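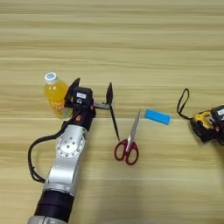 Comparing Two Parallel Grippers on a Shared Workbench

Applies to: Lostus bench arms with Fudwood finger sets
Maintained by: Campbell Automation Laboratory, Wernport

Purpose

This procedure is used to compare two parallel grippers before either is assigned to a sorting cell. It covers setup, object placement, the grasp trials and the recording of results. Staff should have completed the basic arm safety course before starting.

Before you begin

Confirm that the emergency stop is within reach and has been tested that day. Check that both arms run the same controller version. If the versions differ, update the older one and restart both controllers.

Inspect the cables at each wrist. A cable should have enough slack for the wrist to turn fully in either direction. Reroute any cable that pulls tight or touches a finger.

Step 1. Set the open position

Command each gripper to its full opening and measure the gap at the fingertips. Repeat the measurement after three open and close cycles. Enter both values on the trial sheet. A gripper that does not return to the same opening should be recalibrated before the trials continue.

Step 2. Place the objects
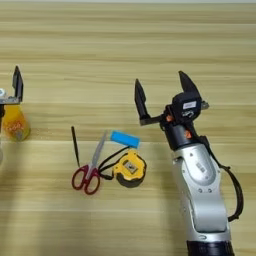
Object choice has more effect on the outcome than any other part of the setup. The set should include items that differ in height, stiffness and outline, and they should be within reach of both arms. Scissors, a thin pen, a blue block and a yellow tape measure placed close together give a harder test than the same items spread apart, as the fingers must enter narrow gaps. The strap on the tape measure should be left attached. Do not rearrange the group between the first arm's turn and the second's.

Step 3. Run the grasp trials

Begin at low speed, with grip force at the lowest setting. Each arm makes two attempts per object. Lift the object, hold it for around 2 seconds and lower it to the table. Stop the trial if a finger presses on the tabletop.

Step 4. Record the results

Mark each attempt as held, slipped or missed. Note any contact with a neighboring object in the remarks column. Trial sheets are due at the Wernport office by Friday.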